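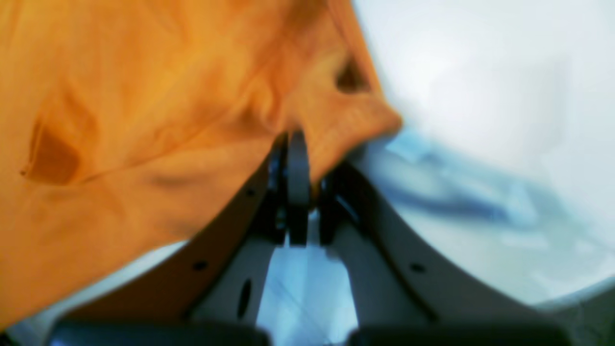

Washing Coloured Cotton Before First Use

These instructions apply to all dyed cotton issued by the Vendunine textile store, including cloths, covers and curtain lengths. Strong shades such as orange, red and navy release some colour in the first two washes and must be kept apart from other items.

1. Check the label. Cloth without a label should be treated as dyed cotton.

2. Test for loose dye. Dampen a corner, press it between two sheets of white kitchen paper and leave it for five minutes. If colour transfers to the paper, wash the item on its own.

3. Soak the cloth in cold water until the water stays clear. Change the water as often as needed. Salt and vinegar do not fix modern dyes and should not be added.

4. Wash at 30 degrees or below with a liquid detergent for colours. Products containing bleach are not permitted. Fill the drum no more than half full.

5. Remove the cloth promptly at the end of the cycle. Folds left damp against each other may mark.

6. Dry in the shade, opened out fully, and iron on the reverse side.

Lengths over 200 cm should be cut only after washing, as shrinkage varies between batches. Questions about a particular batch should be addressed to Nataša Kneževič at the store, quoting the batch number.

Related pages
Removing candle wax from table linen
Storing curtains between seasons
Measuring for loose covers
Store opening hours: October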